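Recording flexible packaging with the Plinonix handheld gripper kit

Contents
Before you start
Setting the surface
Cabling and zeroing
Recording a pass
Checking the files
Faults and remedies

This guide covers the two-handed Plinonix kit, firmware 3 or later, used with soft and semi-soft food packets. It assumes that the kit has been unpacked, that the base unit is on the network and that the Skellico recorder is installed on the host machine. For rigid boxes and bottles use the standard procedure in the kit manual; most of what follows does not apply to them.

The text was last revised in April 2019. Settings are given as they appear in the recorder menus.

Before you start

Foil and film packets are awkward for three reasons. The surface reflects light, which upsets the marker tracking. The outline changes each time the packet is touched, so two passes on the same item never begin from quite the same shape. Lastly, the contents shift, and a grip that was central at first contact may not be central a moment later.

None of this can be removed by configuration. It can be kept within limits by choosing the right surface and grip force and by resetting the packets by hand between passes.

You will need:
Both grippers, left and right, with their own cables
The base unit and power supply
Matt white paper, wide enough to cover the working area in one sheet
Packets of at least two different finishes
The calibration block supplied with the kit

Do not swap the cables. They are the same length and will fit either gripper, but the base unit stores an offset for each socket and the error is hard to spot afterwards.

Setting the surface

Cover the table with a single sheet of paper. Joins between sheets catch the finger tips when a packet is scooped from the side. Curling at the outer edges does no harm as long as it stays clear of the area where the packets are handled. Tape under the sheet is fine; tape on top of it shows up as a bright strip under the lamps.

Turn off any lamp that shines directly along the table. Light from above and slightly behind the operator gives the fewest reflections on foil.

Cabling and zeroing

1. Connect the left gripper to socket L and the right gripper to socket R. Run each cable away from the operator's side of the working area, leaving a loop behind the hand. A cable pulled straight will load the wrist and the operator will correct for it without noticing.

2. Start the recorder and open Devices. Both grippers should be listed within a few seconds. The encoder reading with the fingers fully closed should be 0, and fully open 3,066. If the open value is lower, check for grit in the finger slide before changing anything in software.

3. Close both grippers on the calibration block and press Zero. Release, close again, and confirm that the reading repeats.

4. Set the force limit to 300 for foil and 100 for thin translucent film. These are recorder units and have no direct conversion to newtons. Film creases permanently at the higher setting, and a creased packet is of little use for later passes.

Recording a pass

5. Lay out two packets of different finish, close enough together that both can be reached without moving the feet. Vary the angle from pass to pass.

6. Take hold of the grippers from underneath and bring them in over the packets, fingers facing, with a gap left between them. Keep the elbows off the table. Start the recording only when both hands are in position, and approach the first packet at an even speed.

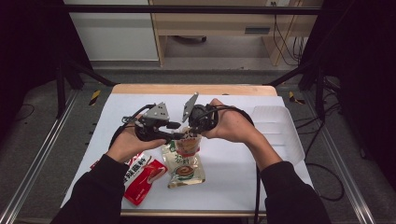

7. Close on the packet with one gripper first, then the other. Closing both together tends to push the contents up into the seal. Lift, hold, turn if the task sheet asks for it, and set the packet down – do not drop it, even from a small height.

8. Open both grippers fully before stopping the recording. The recorder uses the open reading to mark the end of the pass, and files without it are rejected at import.

Checking the files

Open the pass in the Skellico viewer and look at the two finger traces together. A clean grip on foil shows a quick fall followed by a flat section. A slow downward drift in the flat section means that the contents are moving away from the fingers. Such passes may be kept, but tag them "settling" so that they can be filtered later.

Faults and remedies

Tracking drops out over foil: lower the exposure by one step. If that fails, rotate the packet so that its widest plain area faces away from the lamp.

One gripper lags behind the other: reseat the connector at the base unit, then repeat step 3.

Film sticks to the finger pad: wipe the pad with a dry cloth. Solvent will damage the coating.

Corrections to this page should go to Unathi Zwane. Replacement pads and cables are ordered through Hurau.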